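Section 4: Setting Up the Fruit Station
Harkow Shared Kitchen Guide, Guvura House

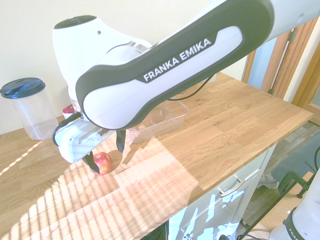

4.1 Before you begin

You will need the butcher-block table, a shallow clear tray, a tall clear container with a screw-top lid, one clean cloth, one dry cloth, and fruit. Apples are the usual starting point. They forgive a good deal, including being set up by someone who has skipped this section.

Allow yourself fifteen minutes the first time. Regulars do it in five and will tell you so.

NOTE: The station is for whole fruit and dried fruit only. Cut fruit belongs in the fridge, covered, labelled and eaten by the person who cut it. See Section 6, which was written after a long weekend in August and is worth reading for the tone alone.

4.2 Preparing the tabletop

1. Clear the table. Mail, keys and library books go on the hall shelf, where they can be ignored in the proper place.

2. Wipe the wood with a damp cloth, working along the grain. Damp means wrung out. If water is pooling between the staves, you have gone past damp and should start on step 3 immediately.

3. Dry the surface with the second cloth. Tea towels are fine. The good tea towels are not, and everyone knows which ones they are.

4. Check the colour of the wood. If it looks pale and thirsty, give it a thin coat of food-safe mineral oil in the evening, leave it overnight and buff off the excess before breakfast.

CAUTION: Do not use cooking oil on the butcher block. It goes sticky, then it goes rancid, and then Na-rae Cheon sends a group message. Bleach and scouring powder are also out.

4.3 Placing the containers

1. Stand the tall container against the wall, well back from the edge. It holds dried apple, once there is any.

2. Before filling, wash the container and lid in warm soapy water and let both air-dry completely, upside down, on the rack. A container that is nearly dry will give you nearly dried apple, plus mould.

3. Screw the lid on straight. If it sits crooked, back it off a full turn and try again. Strength is not the answer, though it is often the first suggestion.

4. Put the clear tray toward the middle of the table. Fruit that is ripe and needs eating goes in here, one layer deep -- stacking hides the soft one at the bottom until it announces itself.

NOTE: Plastic trays scratch. Use a soft sponge and a little Lavadix dish soap, and keep them out of the dishwasher. We have replaced 2 so far and would like to stop there.

4.4 Sun and shade

The table catches direct sun in stripes, and the stripes move. This is lovely to look at and hard on fruit.

1. On bright days, find the part of the table that stays shaded longest and keep the tray there.

2. Turn apples that have been sitting in full sun, or better, move them to the fridge crisper. They will keep for weeks in the cold and rather less than that on a warm tabletop.

3. Keep bananas well away from the apples unless you want everything ripe by Friday.

CAUTION: Never leave filled dried-fruit containers in the sun with the lid on. Moisture collects inside and the whole batch has to go in the green bin. Hae-won Yeon lost 758 grams of sliced Galas this way and still brings it up.

4.5 Daily check

1. Pick up each piece of fruit and feel for soft spots. Looking at it from the doorway is not a check.

2. Bruised but sound: eat today, or put it in the crumble bag in the freezer.

3. Leaking, furry or smelling of cider: compost, then wash whatever it was touching.

4. Wipe the white cabinet front and the drawer handle while you have the cloth in your hand. Juice travels.

5. Initial the sheet inside the pantry door.

4.6 Restocking

The Chae order arrives in the morning and goes out on the table once it has been rinsed and dried. Put older fruit where people will reach for it first. Leave the paper bags folded under the sink for Section 7, Paper Bags.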